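**Breddale centre puts the computer first in its robot arm plans**

Anyone who has stopped for a cup of tea at the Breddale Day Centre this spring will have heard at least a bit about the robot arm, usually from whoever happened to be standing nearest the kettle. There is now some proper news to pass on. The centre has agreed its equipment plan for the year, and the arm itself isn't on the first order. What is on it is a computer, priced at £1,699, so that the practice work already going on in simulation can carry on at a decent pace and in a room with a window.

Katherine Castaño, who looks after the centre's budget and has done so through two roofs and a boiler, told the May meeting that she would far sooner spend a modest sum finding out what to buy than a large one finding out what she ought to have bought. The arm is meant for the kitchen hatch, where cups go out to the lounge and come back again all day long, and where several of the regular helpers have said their wrists would be glad of a rest. The centre owns 128 cups at the last stocktake (Katherine did the stocktake), and they are by no means all the same shape.

The simulation goes by the name of Mando, and it is the work of Hòa Trình and Uyên Quách, who have been coming in after hours to build it up, one cup and one table at a time. At the moment the task is a plain one: take hold of a cup, lift it, move it over, put it down. They have been trying different ways of holding on, and at the meeting they showed the budget group how things stand, with plenty of questions from the floor and a very good lemon cake.

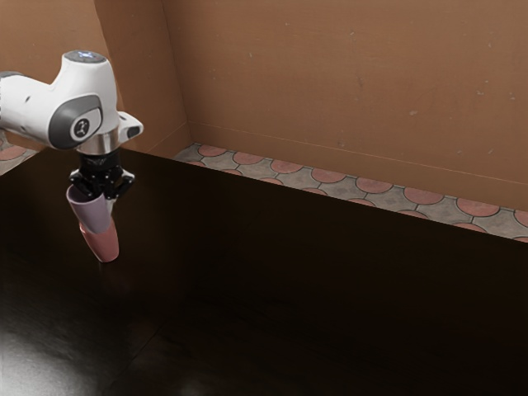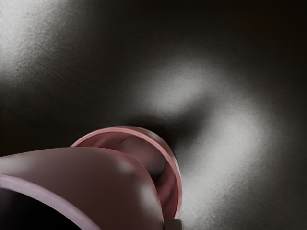

*Simulated views from the Mando cup work. The first has a pink and white cup held by its upper rim, clear of the dark tabletop; the second is a much closer view, with rounded pink shapes against a dark surface.*

Uyên explained that the choice of gripper matters a great deal for the money side of things, and that it is easy to forget this when everyone is busy looking at arms. Two-fingered grippers come in a good many sizes, the fingers can often be swapped, and a set that is lovely for a narrow cup may be hopeless for the big soup mugs. She would like to have the mugs measured and added before anybody asks for a quote. Chaminda Bepari has offered to do the measuring, and has already borrowed the good ruler from the craft room.

The group has set itself a target of 1,000 simulated lifts across the different cups before it goes back to the suppliers. Two have been in touch so far, Grevo and Reinholz, and both have been told kindly but firmly that there will be a wait. Grevo has offered a lease with servicing included, while Reinholz would rather sell outright and charge for call-outs, and Katherine is keen to see the two set out side by side over the same number of years, with training, insurance, spare fingers and the electrician's bill for the hatch all counted in. She did mention that the first draft of that sheet had 13 lines and that she had thought of four more on the bus home.

There was some friendly disagreement about the table. Vlasta Golob, who runs the kitchen, pointed out that the one in the simulation is a good deal darker and shinier than anything she would allow near a hatch, and asked whether that made a difference. Hòa said it might well do if the finished system relies on a camera, as reflections can be a nuisance, and that he would be happy to add a pale, dull worktop like hers so that both could be tried. Vlasta has promised him an offcut to match the colour.

Money for the arm has been pencilled in for the following year and will only be released once the lift results and the cost sheet have both been to a full meeting. Until then the hatch will be run just as it always has been, and Vlasta would like it known that she is still short of a pair of hands for the afternoon teas.

Regulars who have a favourite mug and would like it measured can leave it with Chaminda at the front desk, washed please, with a name on the bottom.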